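Billing questions from clinics using the Iveck statement service. Answers apply to accounts set up on the Rovelum ledger unless noted otherwise.

## Statements and timing

**When is the first patient statement sent?**

Three business days after the payer's remittance posts to the ledger. If the claim has a secondary payer on file, the statement waits until the second remittance posts or the claim is marked closed.

**Can we change the three-day delay?**

Yes. The setting is under Statements > Release. It accepts any value from 0 to 28 days. A change applies to remittances posted after it is saved – balances already in the queue keep the old date.

**What is the smallest balance that generates a statement?**

The default minimum is $8. Smaller balances stay on the account and are added to the next statement that qualifies. They are not written off automatically. To write them off, use adjustment code 861 and enter a reason. The code is rejected if the reason field is blank.

**Why did a patient receive two statements in the same month?**

The usual cause is a duplicate guarantor record. Each guarantor record has its own statement cycle, and the system does not merge cycles by address. Search by date of birth, merge the records, and void the later statement.

## Payment plans

**Who can set up a plan?**

Any user with the Ledger Edit role. Plans longer than eight installments also need approval from a user with the Ledger Admin role.

**What happens when a card on file is declined?**

The charge is tried again on the next business day, then once more after three days. After the third decline the plan is suspended and the remaining balance returns to the regular statement cycle. The patient gets a notice at each step if an email address is on file. No notice is sent by text message.

**Can a new visit be added to an existing plan?**

Only if the plan was created with the Open setting. Closed plans have to be ended and replaced. Ending a plan does not reverse installments already paid.

## Credits and refunds

**A patient overpaid. Does the credit apply to the next visit?**

No. Credits stay unapplied until a user assigns them. The Unapplied Credits report lists them by age. Check your state's rules on how long a credit may be held before it must be refunded.

**How do we refund a payment made by check?**

Record the refund as Manual and issue the check from your own bank account. Iveck does not print checks.

## Files and integrations

**Which import formats are accepted?**

Standard 835 remittance files, and CSV files that follow the Ilie column layout. Column order matters; header names are ignored. A file with a missing column is rejected in full.

**Does the Skarach scheduling link send copay amounts?**

It sends the expected copay at check-in. It does not send the amount collected, so front desk payments still have to be posted in the ledger before the day is closed.

**We closed the day with a payment missing. Can it be reopened?**

A Ledger Admin can reopen the most recent day only. For earlier days, post the payment with the current date and put the actual date in the memo line.
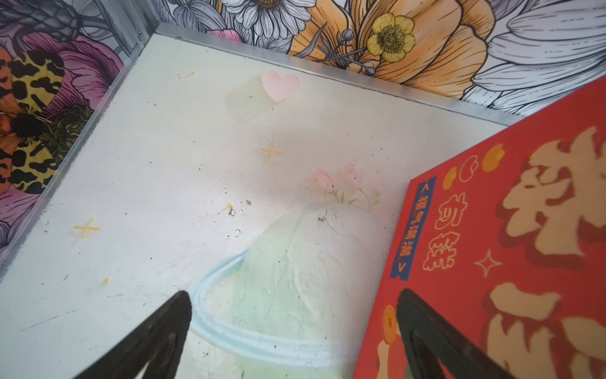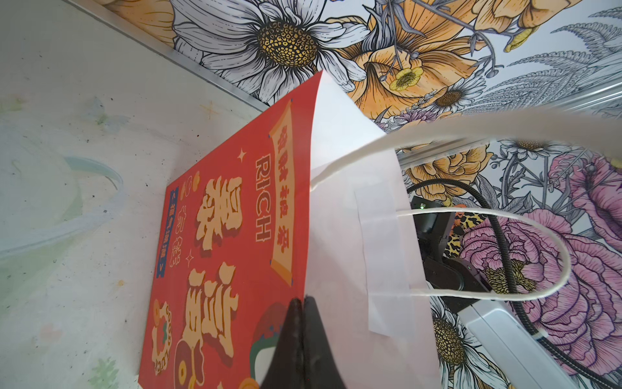
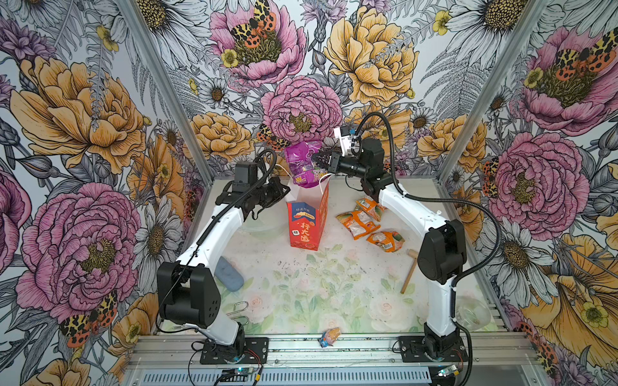
**Where do we report a balance that does not match the payer's remittance?**

Open a ticket from the account page so that the claim number is attached. Include the remittance trace number and the line in question. Do not adjust the balance while the ticket is open – an adjustment changes the audit trail and the comparison has to be run again.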